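Desport opens shared workroom at Enon building

Reading time: 2 minutes

ENON, 07/04/2026. Desport has opened a shared workroom on the ground floor of its Enon building. Small firms, repair groups and school classes can book a place by the half day, starting this month.

The room has 40 places, split between a sitting area for paperwork and a larger area for bench work. It covers 387 square meters and was used for storage until last year. Desport has put in new lighting, more outlets along the walls and a sink by the back door.

"People kept asking us for a place where they could leave a job half done and come back to it after lunch," said Firouzeh Mousavi, who runs the building for Desport. "We had the space, so we cleared it."

Equipment stays out on the counters and shelves during opening hours. Small parts are kept for test pieces, and users are asked to put them back at the end of a session. Larger items can be left overnight in the locked store if they are labeled with a name and a phone number.
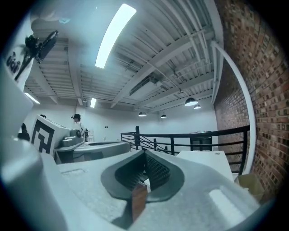 Iara Palma asked at the opening whether a group could keep the same bench from week to week, and said that moving everything each time was what had put her off other workrooms. Desport said a bench can be reserved for up to four weeks in a row. After that it goes back on the general list.

A half day costs $40 per bench. School classes pay $100 for a full day, whatever the size of the class, and must bring one adult for every eight students. Safety glasses are lent free at the desk. Hearing protection is not supplied.

The workroom is open Monday to Friday from 8 a.m. to 6 p.m. The entrance is on the Cikau side of the building, next to the loading door. Parking is limited and the bus stop is across the street.

Bookings are taken at the front desk or by phone at extension 874.

Comments (3)

Cáceres fan
Is the sink big enough to wash out paint trays? The last place had a tiny one.

M.T.
Any chance of Saturdays? I work all week.

benchdog
Booked for next Thursday morning. $40 is fair if the store is really locked.

Contact: Desport front desk, Enon | Copyright Desport | Back to top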